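Spent the day on the right hand of our two-arm unit, the one the shop floor calls Lilik. Writing down what we did in case anyone else runs the same kind of setup. Thread.

Problem first. The hand would close fine on a mug or a bottle, but on a thin plastic cup the thumb came in late and the cup tipped before the fingers had it. It got worse over a few weeks, so we figured wear or slack and left the software alone.

Leena Laaksonen pulled the grip log before we touched any hardware. 288 closes on thin cups since the last service, 118 of them flagged for late thumb contact. That was enough to book the bench time.

First job is always the wrist bolts. We back them off one at a time, clean the threads, and bring them up in a cross pattern. Two were under torque on ours. If yours has never been checked, check it before you adjust anything else.
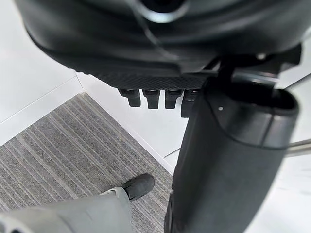 Thumb play was next. You hold the housing still with one hand and rock the thumb side to side with the other. Any click means the pivot needs a new shim. I let the four fingers hang down with a slight curl for this, so they stay out of the way and you can get at the thumb from below. Ours clicked. One shim from the Trisard kit took care of it.

Then zero the fingers. Run the homing routine with nothing in the hand, power down, power up, run it again. If the two results don't match, stop there and look at the cable before you go on.

Cable: leave slack at the wrist. The old routing had it tied down tight and it was pulling at full bend. Hemi Hinds rerouted it with a wide loop and we moved the tie further down the arm.

Finger pads got wiped with a damp cloth and left to air dry. No solvent. We tried solvent in January and had to order a new set from Jostetti.

After that it went to the sink counter for the cup check.
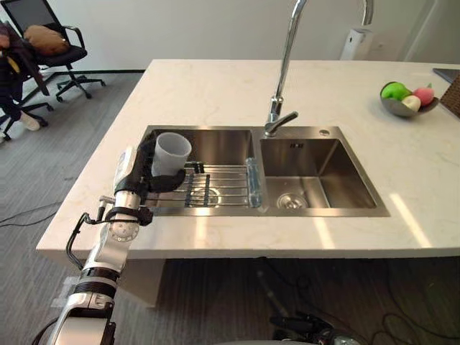
Hand holding the thin cup upright over the left basin.

The check is 150 closes on the same style of cup, with the log running. I'm still going through the numbers and will add them here when I have them.

New service interval for this hand is every 2 months, same as the Partington cell. The sheet on the cabinet door has been changed to match - please initial it when you do the wrist bolts.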